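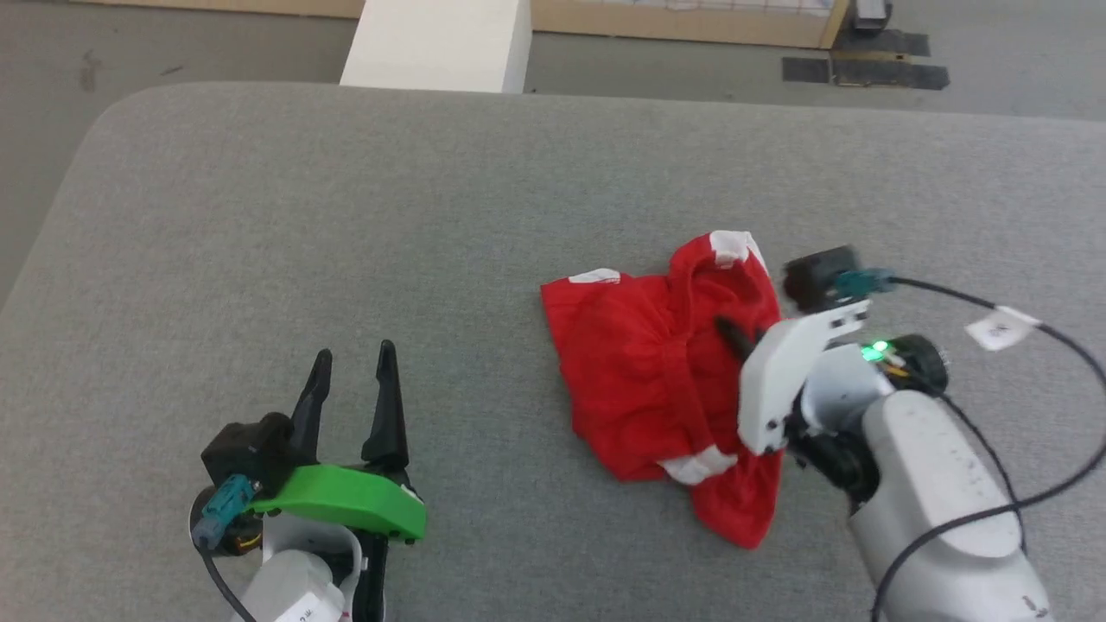

You are here: Home – Books – Fiction – Fantasy

The Salt Clerk of Cernamcombe
by Ermelinda Fonseca

Paperback, 400 pages
Publisher: Zuvbridge Press
Translated from the Portuguese by Theano Vrettos
Availability: ships within 8 business days

When the harbor at Cernamcombe silts up, the town's only remaining clerk is ordered to close the salt office and burn its ledgers. In the oldest of them she finds the name of every ship that will ever enter the port, including one that is due before the end of August. The council wishes the book destroyed. The ship's owners, who have already sent a letter, wish to buy it.

Ermelinda Fonseca worked in a shipping office for 20 years before she began to publish fiction. The Salt Clerk of Cernamcombe is her second novel and the first to appear in English. It may be read on its own, although two characters from The Eltstead Road return in the later chapters.

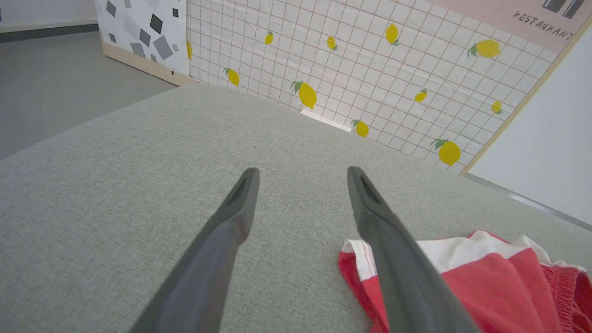
The present edition contains a short afterword by the translator and a map of the harbor drawn by Hui-mei Wan. The text has been reset, and errors in the names of the ships in chapter 8 have been corrected. Readers who own the earlier printing may request a correction slip by mail at no charge.

Book clubs and libraries ordering multiple copies should contact Kam-wah Lu in the sales office before placing an order – discounts cannot be applied once payment has been made. Requests for review copies are handled by Yu-ting Poon.

Returns are accepted for unread copies in their original condition. Signed copies are not returnable.

Also by this author: The Eltstead Road

Page last updated 10 October 2021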